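Ticket nº 344 : doublons et dates décalées après import GEDCOM
Logiciel : Tellik (arbre généalogique en ligne)
Ouvert par : Pouran Ghorbani
Priorité : normale
État : résolu, reste un point en suspens

Description du problème

J'ai importé mardi 12 juin un fichier GEDCOM exporté depuis Ilton, mon ancien logiciel. L'arbre compte 2 000 personnes. L'import va jusqu'au bout sans message d'erreur, mais je constate ensuite deux choses. D'abord, 112 personnes apparaissent en double, toutes dans la branche Mohammadi. Ensuite, les actes de baptême de la paroisse de Borkimberg portent une date fausse : le jour et le mois sont inversés quand le jour est inférieur à 13. Un baptême du 4 avril ne bouge pas, évidemment, mais un baptême du 5 avril devient un 4 mai.

Navigateur à jour, cache vidé, même résultat sur un deuxième ordinateur.

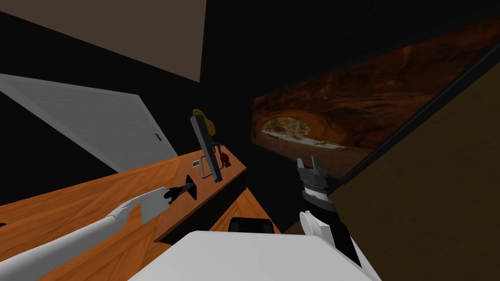

J'ai aussi essayé d'importer la branche Mohammadi seule, dans un arbre vide. Les doublons y sont toujours. Les autres branches, importées de la même façon, sont correctes. Je n'ai rien fusionné à la main pour le moment, car je ne voudrais pas perdre les sources attachées aux fiches.

Premières vérifications (support)

Fichier reçu et ouvert dans un éditeur de texte. L'en-tête annonce un encodage ANSEL alors que le contenu est en UTF-8. Cela explique quelques accents abîmés dans les noms de lieux, mais pas les doublons.

Côté doublons, chaque personne concernée existe deux fois dans le fichier, avec deux identifiants différents. La première fiche est rattachée à la famille des parents, la seconde à la famille du conjoint. Tellik lit donc ce qui est écrit. Le dédoublement a eu lieu à l'export.

Côté dates, les baptêmes de Borkimberg ont été saisis sous forme de chiffres (05/04/1871) et non avec le mois abrégé (5 APR 1871) comme le prévoit le format. Le module d'import les interprète à l'américaine, mois en premier. Quand le premier nombre dépasse 12, il rétablit l'ordre de lui-même, d'où le résultat en partie juste.

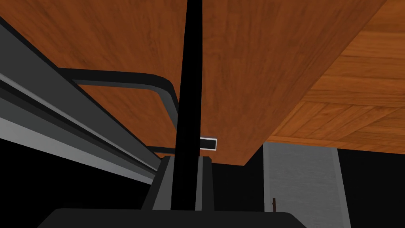
Faut-il refaire tout l'import pour corriger les dates ?
Il suffit de supprimer l'arbre importé, puis de relancer l'import en choisissant « jour/mois/année » dans les options avancées, menu « Format des dates numériques ». Les dates déjà enregistrées ne sont pas recalculées si l'on change ce réglage après coup.

Marche à suivre communiquée

Dans Ilton, ouvrir la fenêtre d'export et décocher « Séparer les familles alliées ».
Choisir l'encodage UTF-8.
Exporter de nouveau l'arbre complet, sous un autre nom de fichier.
Dans Tellik, supprimer l'arbre importé et vider la corbeille.
Importer le nouveau fichier avec le réglage de dates indiqué plus haut.
Contrôler la branche Mohammadi avec l'outil « Homonymes proches ».

Si des fiches restent en double, les fusionner une par une depuis cet outil. Les sources des deux fiches sont conservées et les notes sont mises bout à bout.

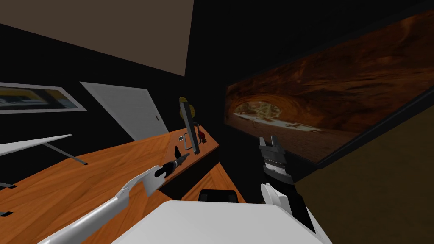 Forough Golestani : même souci chez moi avec la case « Séparer les familles alliées », elle était cochée d'office. Une fois décochée, plus de doublons, mais j'ai dû rattacher à la main un second mariage dont les enfants étaient passés chez la première épouse. Vérifiez les remariages avant de supprimer quoi que ce soit.

Retour du demandeur

Nouvel import effectué. Les dates de Borkimberg correspondent aux registres sur toutes les fiches que j'ai relues. Il restait 3 doublons, de vrais homonymes pour l'un d'eux (deux cousins nés la même année), les autres ont été fusionnés. J'ai contrôlé les remariages, rien à signaler.

Les accents sont rétablis partout sauf dans les titres de sources.

Suite donnée

Anomalie des titres de sources reproduite et transmise au développement. Le ticket reste ouvert sur ce seul point.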